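Purkwood kit packer puts two robot arms on the sorting bench, keeps all 11 people

ZUSTOSSTEAD - Thomas Kit Supply, which packs classroom building sets at its Purkwood shop, said in January that it has started teaching a pair of robot arms to put small parts in a tray. The company's packers have done this by hand for years, mostly while thinking about lunch.

The practice bench is covered in brown paper and marked off with blue tape. It cost less than the arms.

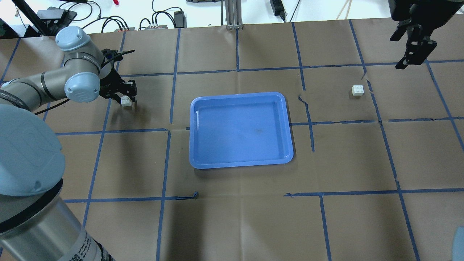

Photo: Thomas Kit Supply, Purkwood

No jobs are being cut. All 11 packers stay on at the same pay, and two have moved to the new bench, where they lay out bricks, watch the arms, and write down what went wrong. The log ran to some 50 pages by the end of the first month. The company calls this encouraging.

Packers had asked for the change. Reaching across a table for white bricks all shift is hard on the shoulders, and last year's answer, a poster about stretching, was not widely admired. Under the new plan, hand sorting drops to 2 hours a shift. The rest goes to checking finished kits and fixing customer orders - work that used to get done after closing, or didn't. 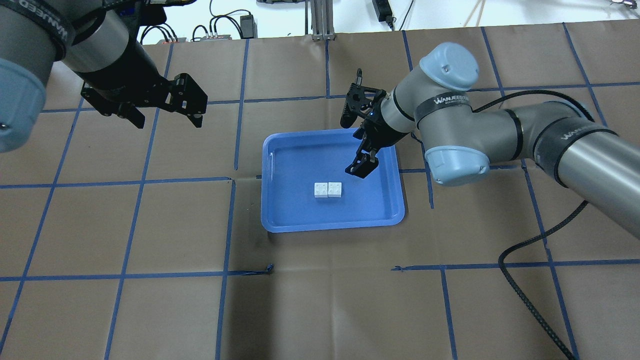
Two white bricks in the blue tray on the Purkwood practice bench.

The arms will move to live orders once they can fill 100 trays in a row without help. Packers set that number themselves and have declined to lower it. A second bench is planned for the Lirkville warehouse, where staff have already asked who gets to hold the stop button.

Shares: 11
Comments: 2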